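Fruit print (textiles)
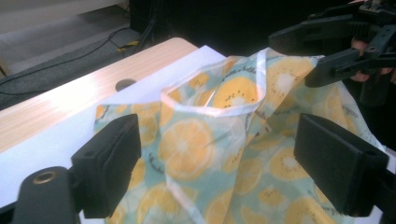

Thin printed fabric with a repeat of citrus and kiwi slices

A fruit print is a textile pattern in which whole or cut fruit forms the main repeating motif. It belongs to the group of novelty or conversational prints and is used mainly on kitchen textiles, table covers, curtains, and summer clothing.

Motifs

Citrus fruit is the most common subject. A crosswise slice gives a round shape with radiating segments that stays legible at small sizes and has no fixed top or bottom. Kiwi slices are built on the same plan, with a ring of dark seeds around a lighter core. Backgrounds are often pale green, blue, or white. Script lettering may be placed between the fruit as a filler; it has a reading direction, and a pattern that includes it is usually treated as one-way when panels are cut.

Repeat

Slices are normally scattered in a half-drop or tossed layout. In a tossed layout the motifs are turned at different angles, and the edges of the repeat are harder to find. Large slices need more allowance for matching at seams.

Base materials

Heavier cottons are used for towels and aprons. Sheer and semi-sheer bases are used for light curtains and overlays. On these the color beneath shows through, and overlapping layers look darker than a single one. Smooth filament yarns reflect light along the folds.

Handling

Thin fabrics shift and crease easily when spread for cutting. They are laid out on a flat board, lifted by a corner, and lowered again to release wrinkles. Hems are kept narrow, as several turned layers look more opaque than the body of the cloth.

See also

Conversational print
Half-drop repeat
Sheer fabric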